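Okay, I've been promising a thread about glass bottles since May and my sister says if I don't write it soon she's going to mute me, so get a drink and settle in. It's a long one (you know me by now).

It starts in Flulbridge, where I grew up, and where every house on our street had a wooden crate by the back door for the empties. You never threw a bottle out. It would've been like throwing out a plate after supper.

The empties went back to Papadakis, the grocery at the bottom of the hill. You carried them in through the side door, set them on the counter, and got your deposit in coins. A big bottle was worth more than a small one and every kid in town knew the rates better than their times tables.

My brother and I had a wagon. We'd go up one side of the street and down the other asking the neighbors if they had any they didn't feel like carrying. Some of them let us keep the whole deposit and some wanted half, and I could still tell you which houses were which, but their children are on here so I'll behave myself.

The best day we ever had brought in 80 cents. We spent it all before we got home and then told our mother business had been slow. She could see the licorice on our teeth!

What I loved most, though, was the bottles themselves. They'd been around so many times that the glass had a cloudy ring at the shoulder where they'd rubbed against each other in the crates. My grandmother called it their collar. She liked the ones with a good thick collar best and would pick through the shelf for them.

And the soda! Prulus, if anybody out there remembers it. It came in ginger, cherry and a yellow one that was supposed to be pineapple and tasted like the smell of a new shower curtain. I drank gallons of it. I'd drink one right now.

Then one summer the crates went away. I was eleven or twelve and I didn't notice at first, the way you don't notice a bird has stopped singing. The cans came in, then the plastic, and the side door at Papadakis got a stack of charcoal bags in front of it and stayed shut.

Skip ahead a great many years. I'm living in Ilton, the kids are grown, and I'm standing in my garage on trash night looking at the recycling bin, and it's full to the top with glass jars and bottles that had been used exactly one time. Olives, pasta sauce, that fizzy lemonade my husband likes. Perfectly good glass, all of it.

So I pulled one out and washed it. That was the whole beginning. One lemonade bottle with a nice long neck. I filled it with cold tea and put it in the fridge door and felt very pleased with myself.

By the end of that month I had a shelf. By the end of the summer I had the shelf, the top of the dryer, and a certain amount of discussion with my husband about the top of the dryer.

A few of you asked me what I do about labels, so let me go into it properly. Warm water, a spoonful of washing soda, and leave them alone overnight. Most labels will be floating by breakfast. The ones that aren't floating have the mean kind of glue.

For the mean glue I use plain cooking oil mixed with baking soda into a paste. Rub it on, go read a chapter of something, come back and wipe it off with an old washcloth. Then wash the bottle again with dish soap or it'll be slippery in your hand and you'll be sorry.

For the insides you want a bottle brush with a bendy handle. If you've got a narrow neck the brush won't fit, put in a spoonful of uncooked rice with a little soapy water and swirl it like you're panning for gold. My grandmother used crushed eggshells, and that works too, but then you've got eggshell in the sink.

Drying is where people go wrong! Upside down, yes, but with some air under the mouth. If you stand a wet bottle flat on a towel the damp just sits in there, and two days later it smells like a basement. I use an old cooling rack over the draining board. 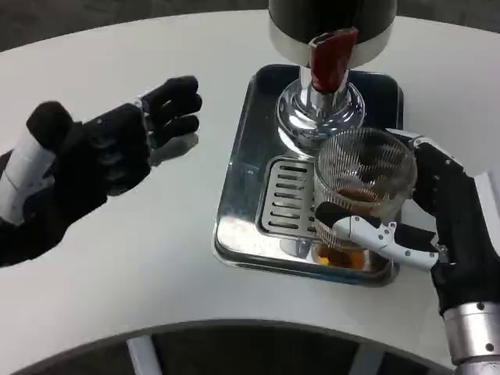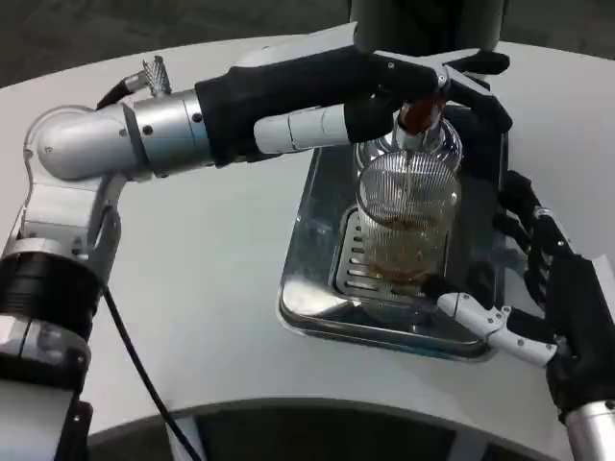
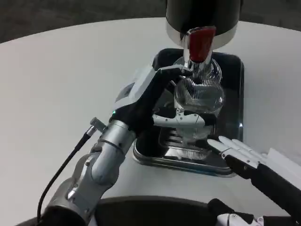

The white table. Red lever in the first and third, glass bottle held mouth-down in the second.

Back to my kitchen. Once they're dry I sort them by neck, and I know how that sounds. But a cork that fits one won't fit the next, and I got tired of standing there at suppertime trying every stopper I own like the prince with the slipper.

Wide necks get dry things. Rice, lentils, popcorn, the split peas I keep buying and never cook. Long necks get liquids. Square ones I save for vinegar, for no reason except that my grandmother's vinegar was in a square bottle and it looks right to me.

Please don't put anything boiling into a bottle you've rescued from the recycling. I did that with a rhubarb syrup and it cracked straight around the bottom, clean as a cut, and I was mopping pink off the floor until bedtime. Let things cool first. And don't use them for canning either, use real canning jars for that.

Anyway, word got around. I'd take soup to somebody in a jar and the jar would come home with something else in it, pickled beets or buttons or once a cutting off a geranium. I must have had the same sauce jar back six times from the lady across the road. It had been to her daughter's place and her church supper, and it had better travel plans than I did.

That's how I met Uriel Gallegos. He'd driven a bottle truck out of Flulbridge when he was young, and it took us all of two minutes to work out that he had delivered to my own street. He remembered the crate by our back door. He remembered the dog, too, and not kindly.

Uriel told me how the washing was done in those days. Long racks, everything upside down, hot rinse, cold rinse, and a woman at the end of the line who held each bottle up to a light and looked through it. He said she could spot a chip the size of a grain of salt while telling you a story about her in-laws. I'd have liked that job.

He also told me the Prulus pineapple was never meant to be pineapple. It was supposed to be pear. I've been thinking about that for weeks.

Well, the two of us got carried away and started a swap. Every Wednesday at four, in my driveway if it's dry and in the garage if it isn't. You bring clean glass you don't want and you take home glass you do. There's no money in it and no sign-up sheet. Uriel brings a folding chair and his opinions.

The first week it was him and me and a man who thought we were having a yard sale. He took two juice bottles anyway, to be polite, and he's been back since for the tall ones. He makes hot sauce. It's very good and it's far too hot for me, and I've told him so.

I started keeping a tally on the back of the garage door in chalk, mostly to win an argument with my husband. As of last week we've passed along 594 bottles and jars. I'd guessed 200 and he'd guessed fewer than that, so I'm claiming it as a victory even though neither of us was anywhere near.

Things we always have too many of: salsa jars, brown bottles with the twist top, baby food jars (if you're a person who paints, please come and get the baby food jars). Things that are gone before they touch the table: anything with a wire bail and a rubber seal, anything blue, and milk bottles, which turn up so rarely that Uriel goes quiet and just holds them a minute.

Somebody asked if it really saves anything, next to all the glass in the world. I don't know, sweetheart. I know my bin goes out half full now and I haven't bought a storage container in ages. I also know more of my neighbors' names than I did, and which of them can cook.

Lids are a whole other subject and I have feelings about them, so I'll do a separate thread. Short version: don't toss a lid just because it's lost its jar. Drop it in a bag and bring it over. We've got a coffee can full of them and people find their match in there all the time.

If any of you from the old street still have a Prulus bottle, even a chipped one, would you send me a picture of it? I'd love to see a cherry. And if you have the wagon, Danny, I want it back.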